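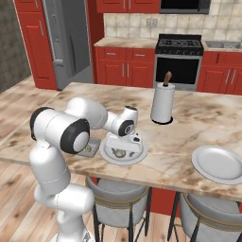 Según la dirección artística de Zulter, el programa coral no admite ya más cambios, y así queda anotado en este diario.

Sábado, 26 de octubre de 2019. Se celebró el ensayo general en la sala Dunari, con las 8 voces solistas y los 2 pianos previstos. La afinación del segundo exigió una pausa larga. Quedan confirmadas las 2000 localidades del aforo – incluidas las de anfiteatro – y el orden de las piezas.

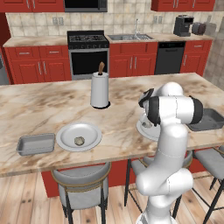 Desde Veritz insisten en que la segunda parte resulta extensa y solicitan suprimir un bis. Se les ha respondido que el bis se mantiene. Mañana se revisarán las luces y se entregarán las partituras corregidas.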